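Keep the Slow Counter Open

In February the library in Oddale took away its front desk. There is now a screen near the door, and a sign which tells you to scan your card. The building is the same and the books are the same. I have used it for nine years, and I still think that something was lost.

I came to this country with good grammar and very little courage. On paper I could write a letter to a bank. At a counter, with three persons waiting behind me, I forgot the word for "envelope." The librarian, Kenza Hajji, did not finish my sentences for me. She waited. I borrowed over 100 books from her in my first two years, and I believe I learned more from handing them to her than from reading them.

The town gives a clear reason for the change. The desk was open 27 hours a week, and the screen works whenever the doors are open. I don't say this is a bad argument. A nurse who finishes late can now return her books without hurry, and I am glad for her. But the argument measures only how many books pass from one side to the other.

My friend Fouad Lahlou disagrees with me. He drives the 608 bus to Terbridge, and he says that I am in love with waiting in line. When he is tired he doesn't want to discuss the weather, he wants his book. I accept this. There are days when I also choose the screen.

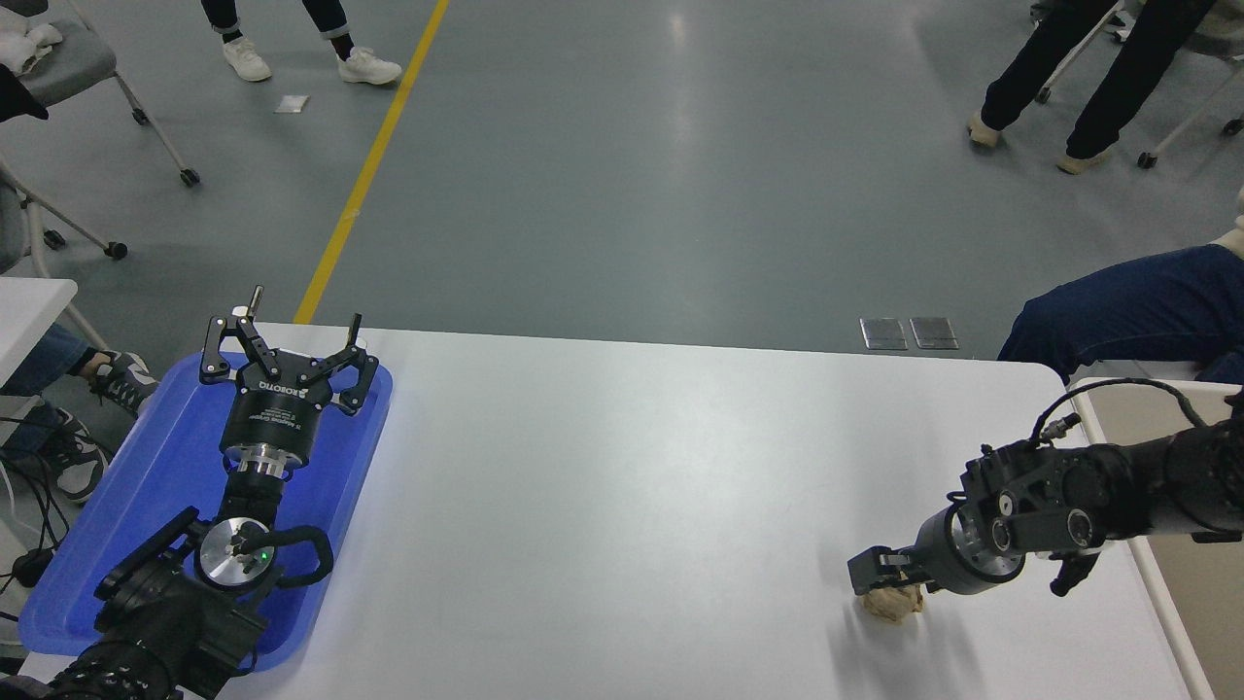
Two robot arms over a white table, with a blue tray at one end.

What I ask is that the choice stays a real one. When a town closes a counter it usually says that help is "available on request." Think about what this requires. You must know that help exists, you must find the person, and you must interrupt her at some other work. A shy person will not do it. An old man who is ashamed that he can't read the small letters will not do it either. He will go home, and in the yearly report he will appear as a visitor who did not need assistance.

The same thing happened before at the post office in Terbridge, and then at the pharmacy. Each change was small, and I did not complain about any of them. Only when I added them together did I see that a person can now spend a whole week in our town and speak to no one.

The council will look again at the library hours on 14th September. My proposal is modest: one desk, two mornings a week, with a chair on each side of it. The screen can stay where it is. I would like the desk to be visible from the entrance, so that a person who has just arrived, with good grammar or without any, can see that somebody is sitting there.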